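I got to Clemar a little before nine, which was too early, so I stood in the lobby drinking the coffee and reading the fire safety poster twice. The September open day is mostly for people shopping for home robots or the software that trains them, and I'm in the second group. Our shop builds a small helper for assisted living apartments (think fetching, carrying, opening doors for people who can't easily do it) and we've been renting simulator time from whoever was cheapest. I wanted to see if Fukevier was worth paying real money for.

Quick version for anyone who hasn't run into it: Fukevier is a service. You send them your robot model, they load it into a library of simulated homes, and you get back runs, logs and rendered views from your robot's own cameras. Clemar sells it, and the houses themselves come from their partner Fukine. There are 60 homes in the standard library, and the subscription is 3070 a month, support included. Ouch! But I came to look, so I looked.

Gianni Fabbri ran the first demo in a meeting room with the blinds half down. He skipped the slides completely (thank you, Gianni) and just started opening homes and dropping a robot in them. The good part is how ordinary the places are. They have doors that swing into the room, furniture in the way, stuff left on surfaces. Our current simulator gives us big tidy rooms with doorways you could drive a van through, and then we wonder why the robot panics in a real hallway.

I asked him to leave the living rooms alone and show me doors. Doors are what eat our time. He laughed and said everyone who builds for apartments asks that, then he went hunting through the bathrooms, since that's where our residents most need the help and where there's the least room to turn.
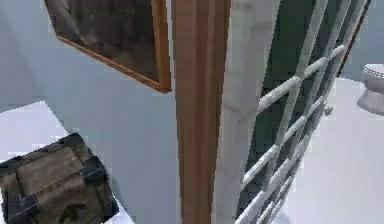

The other thing I kept poking at was glass. Our depth sensor hates it, and half the units we work in have at least one door with panes in it. Fukevier lets you set how badly the simulated sensor behaves on glass, from perfect down to "sees nothing at all," and Gianni put it somewhere in the ugly middle for me. I liked that a lot. I did not like that the setting applies to the whole home and can't be changed for one door. He wrote that down, so we'll see.

Looks-wise it's good without being amazing. Some of the walls are very plain, and the floors can come out so clean they barely have any texture, and that matters to us because our robot uses floor texture to work out how far it's rolled. I brought this up with Marisa Grasso, who handles materials on the Fukine side, and she said there's a surface pack with 500 finishes you can swap in. Extra cost? Included, she said. I made her say it again.

Lunch was sandwiches and a very good lemon cake. I sat with Fulvio Fiore from Cocco, who've had a subscription since spring and use it for a kitchen robot. His take was that the homes are great and the log files are a pain. Every run comes back as one giant archive, and if you only want the door-opening part you're stuck digging for it. His team wrote their own script for slicing them up and he offered to send it to me, so lunch alone may have paid for my train ticket.

In the afternoon they let us try it hands-on. I got a desk, a headset I didn't use, and a generic two-arm robot on a wheeled base. I queued 19 door attempts in one of the smaller homes and went to get more cake while they ran. Results were waiting when I sat back down, with a replay for each one. The replays are my favorite feature by a mile! You can scrub back to any moment and switch between the cameras, and you can pull up the contact forces next to the view.

Setting up the robot was clunkier. The joint limits go in through a web form, one at a time, and the form timed out on me once and lost everything. Morena Bellini from support came over and showed me the file upload, which is hidden under a menu called "Legacy." Why, I don't know.

I've asked for the one-month trial with our own robot model, and Morena is checking if we can have just the bathrooms and hallways at a lower price. If she gets back to me before the trial starts I'll add the number to this post.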